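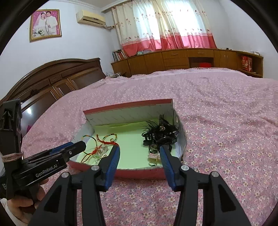 Section 3: Setting Up Your Plidivlow Sewing Reminder and Craft Log

Plidivlow keeps track of what you have made, what you are making, and what you swore in May you would finish. It needs a phone, a connection, and a little candor.

3.1 Create your first project

1. Open the app and tap New Project.
2. Type a name. Anything up to 70 characters will do. "Misc" is accepted, and you will regret it.
3. Choose a craft from the list. If yours is missing, pick Other and carry on with dignity.
4. Set a status: Planned, Started, or Resting. Resting is our word for abandoned.
5. Tap Save. The project appears at the top of your Shelf.

Note: The free plan holds 16 projects. Finished ones don't count toward the limit, which is our entire motivational strategy.

3.2 Add a cover photo

1. Open the project and tap the blank square.
2. Take a picture or choose one from your phone.
3. Drag the corners to crop, then tap Keep.
4. Add a caption if you want the photo to turn up in searches. Plidivlow searches words and has no opinion on pictures.

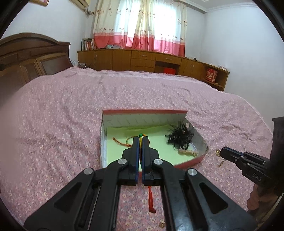

Braided knot, red tassel.

3.3 Set reminders

1. From the Shelf, tap the bell.
2. Pick a time of day. The default is 6 p.m., when most people are looking for dinner.
3. Choose Gentle or Firm. Gentle sends one message. Firm sends three - the last with the project name in capitals.
4. Tap Done.

Caution: Reminders go to everyone a project is shared with. Check the Sharing tab before logging a surprise gift. Precious Cele on our support desk can cancel a reminder, but she can't make your sister forget it.

3.4 Import from Venari

1. In Venari, export your list as a plain text file.
2. In Plidivlow, go to Settings, then Import, and select the file.
3. Wait for the green bar. Closing the app at this point starts the import over.

Caution: Importing the same file twice gives you two of everything. Undo works until you close the app. After that, duplicates must be deleted one at a time.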